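I keep my computers too long, and I think you should too. My last one made it 10 years — it was slow, sure, but it opened my mail and printed my recipes just fine.

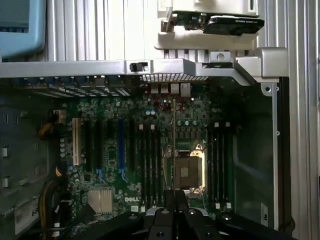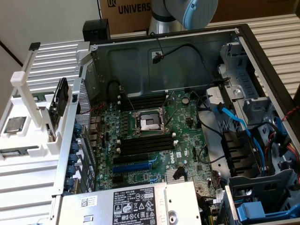

Dell boards, sides off.

My friend Imad Khalaf says old machines waste your time. Maybe! But I spent four evenings setting up the new one, and I still can't find my bookmarks. Who's wasting whose time here? Buy the thing once, blow the dust out every March, and leave the sale flyers in the mailbox.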